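September 21, 2025

Quick one, lots going on. Finally went to the citizen night at the Pretmont police station. Two hours, bad coffee, worth it.

Main topic was the non-emergency line. They logged 2,022 calls on it in February and 700 of those were parking. Parking! The officer running it, Pirmin Frei, was pretty blunt - if it's a blocked driveway, call. If you just don't like the neighbor's truck, don't.

Also the new online report form. Tried it when I got home for my stolen bike light. 46 minutes, becuase it logged me out halfway. Save your text somewhere else first.

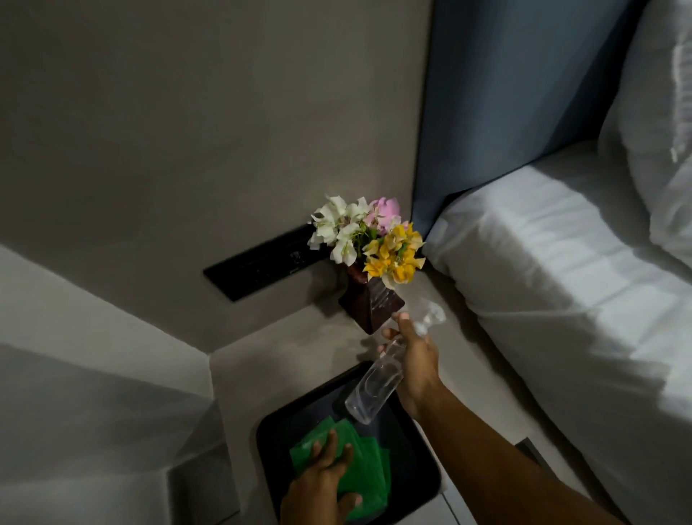
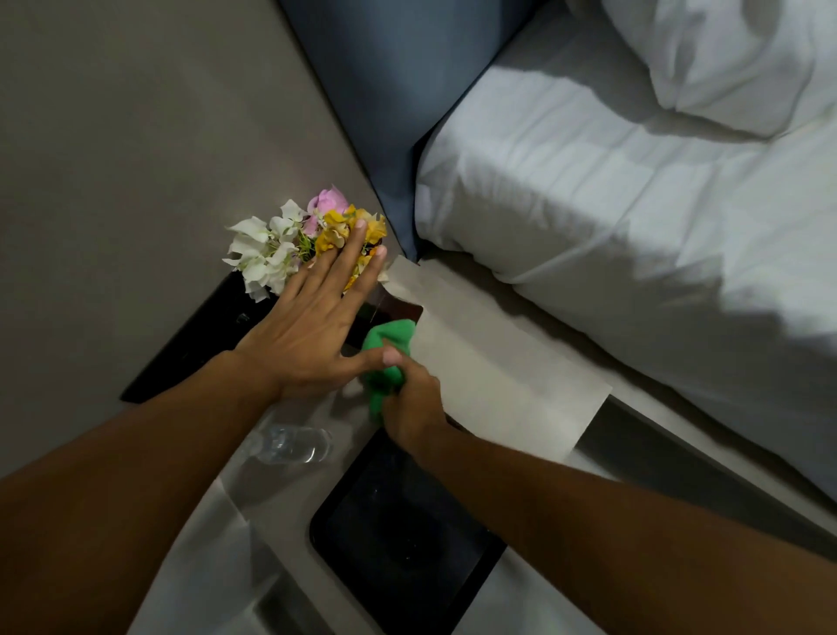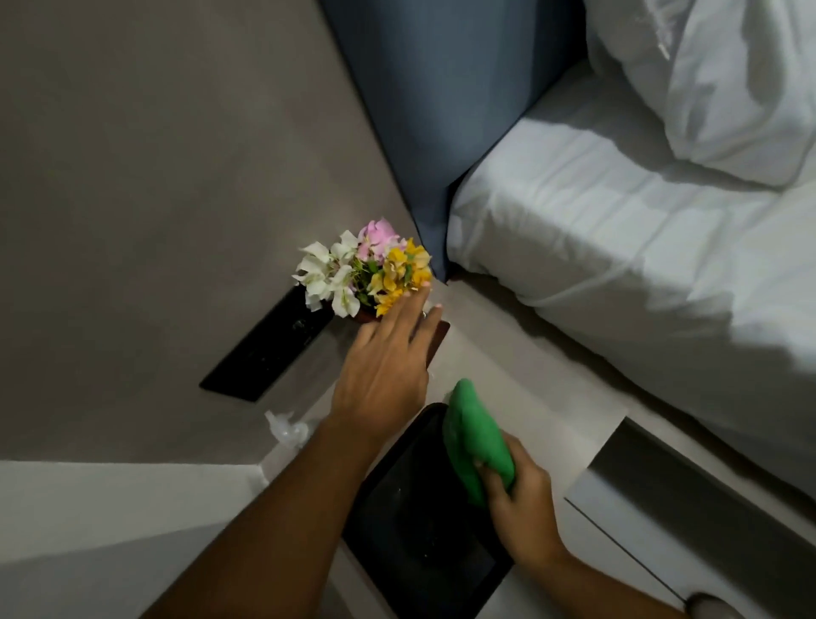 Other stuff from my notes. Ilia asked about the speed trailer on Tetteh Road and it's coming back, no date. Front desk closes earlier now, check before you drive over. And you can request a vacation check on your house, free, which I had no idea about. Need a contact name and a phone number, thats it.

Didn't get to ask about the crosswalk by the Zurkari building. Ran out of time, too many hands up. Going to email them tonight, will post whatever I hear back.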